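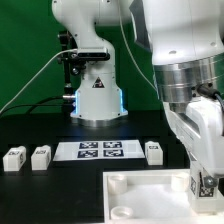 What color should the backdrop be when the tabletop is black?

A mid-tone matte color, most often green or gray, lit a little brighter than the table so that the line between the two stays visible.

Unit 4: Backdrops, Bench Surfaces and Cable Runs
Notes by Hanneke Nijs, revised in March. Read before the Umside practical.

4.1 Backdrop

Green is the default in this course. It separates well from white housings, bare metal and black fittings, which cover most of what is placed on a bench. Its weakness is spill: a glossy white surface standing close to green cloth picks up a green cast along its edges. Keep a gap of 55 cm between cloth and subject where the bench allows it.

A hung backdrop usually darkens toward the bottom, where it meets the table and receives less light from overhead. A slight falloff is acceptable. If it is strong enough to hide the table edge, lower the side light before changing the exposure. Use 1000 lux at the center of the table as the starting level. Record the level at the backdrop separately.

4.2 Tabletop

Black hides shadows and shows dust. Wipe along the length of the table, then check it from a low angle with the side light on. A glossy black top mirrors the base of anything standing on it; a matte top does not, but marks more easily. Small colored lights near the table surface tint any white surface beside them. Set white balance on the gray card with these lights in their normal state.

4.3 Reflective parts

Brushed metal gives a broad, streaked highlight that follows the direction of the grain. Polished metal gives a narrow one and reflects the backdrop. Move the lamp for the first kind. For the second, move the lamp or the cloth.

4.4 Posts and cables

Clamp posts to the table, never to the backdrop stand. Black cable disappears against a black top and stands out against green, so keep it low. White cable behaves the opposite way. Leave a loose bend at each connector. Cables that hang behind the subject should be tied at both ends of the drape.

4.5 Before the practical

Bring the Rizvi worksheet with section B filled in. Ánh Ngô has the gray cards. The backdrop cloth is stored rolled, item 1311 on the shelf list, and goes back rolled. Groups in the Clenach room set their own light levels and enter them in the bench log before 4 p.m.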